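Pudalier Heavy Sketch Block, in the studio and in the shop
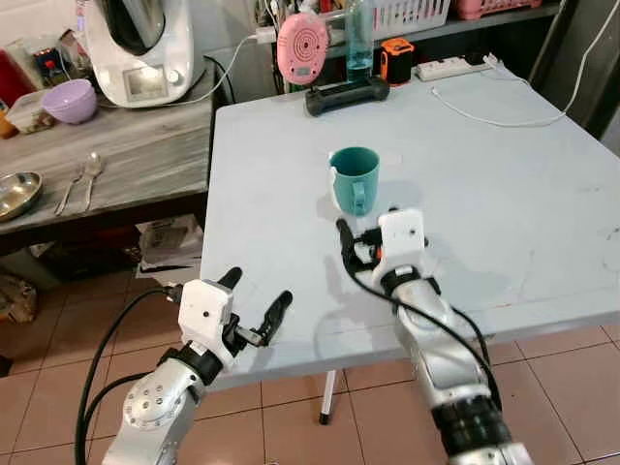 Catalogue No. 4, p. 17

I've been painting on the Pudalier block for long enough now that I order it by the armful, so when Kai-wen Tseng asked me to write up a few of my regular supplies for the catalogue, I knew which one I'd start with. It's paper. I could go on about paper all day (and my family will tell you I do).

First, what you get. It's a gummed block, glued on all four sides with a little gap left at the top so you can slide a butter knife in and lift the finished sheet away. The sheets are cotton, cold pressed, a warm white that sits somewhere between cream and chalk. There are two weights, 200 gsm and 600 gsm, and they behave so differently that I'd call them two products. The covers are the same grey board on both, so check the sticker before you head out the door. I've taken the wrong one up a hill more than once!

The 200 is my everyday block. I use it for pencil, ink, gouache in small patches, and the sort of quick colour notes I make before I commit to a big canvas. It'll take a light wash without much fuss. Go heavier and it'll buckle in the middle, then mostly flatten out again overnight if you leave it gummed down. Don't pull the sheet early. I know it's tempting.

The 600 is a beast. You can scrub it, lift off, sand it back, glaze over the top and scrub it again, and the surface hangs on. I did most of my harbour series on it, all those greys that took nine or ten layers before they'd settle down and behave, and I never once went through to the core. It costs a good deal more and it weighs a tonne in a backpack, but if you work slowly and change your mind a lot (hello) it's worth every cent.

People always ask me about masking fluid. On the 600 it comes off clean if you don't leave it past the next morning. On the 200 I've had it take a bit of the surface with it, especially near the edges where the gum creeps in. Low-tack tape is fine on both.

A word on colour. I learned most of what I know about greys from Kam-wah Choi, who taught the evening class at Clukport when I was starting out and made us mix every single one from scratch, no tube greys allowed. Her trick was to paint a strip of each mix down the side of the sheet and leave it there till the picture was finished, as part of the picture. I still do that. On this paper the strips stay true once they've dried, with only a slight drop in the darker blues, and I've got blocks from years back where the side strips haven't shifted as far as I can see. They've been kept in a drawer, mind you. I can't speak for a sunny wall.

What don't I like? The gum, some batches. Now and then you get a block where it's been laid on thick at the corners and the knife skates off and nicks the sheet underneath. Warm the corner with your thumb for a minute and go gently. I also wish they'd do a square format. Everything comes in the long landscape shape or the standard portrait one, and I've been trimming mine down with a scalpel, then using up the offcuts as bookmarks and birthday cards.

If you draw with a very fine nib, try before you buy. The tooth on the cold pressed surface will catch a needle point and spit. I use a broader nib, or a brush, and it's lovely. Charcoal sits on it beautifully too, and you can push it right down into the hollows with a finger or knock it back with a soft cloth.

As for the sister line, the Clovo pads, they're wood pulp and a lot cheaper, and I buy them for my Saturday-sketchbook sort of scribbling. Good for practice. I wouldn't hang anything done on one. Ng in the framing room feels the same way, and he's the one who has to mount the stuff.

Details

Product: Pudalier Heavy Sketch Block
Item code: 403
Weights: 200 gsm or 600 gsm
Surface: cold pressed
Fibre: 100 per cent cotton
Colour: warm white, no brighteners added
Binding: gummed four sides, opening at top centre
Formats: landscape, portrait
Suits: watercolour, gouache, ink wash, charcoal, soft pencil

Single sample sheets of both weights are kept at the front counter, so ask for one and take it home. The 600 in landscape is out of stock until April, but portrait is on the shelf now. Mixed orders of the two weights are fine, just write down which you want and how many of each.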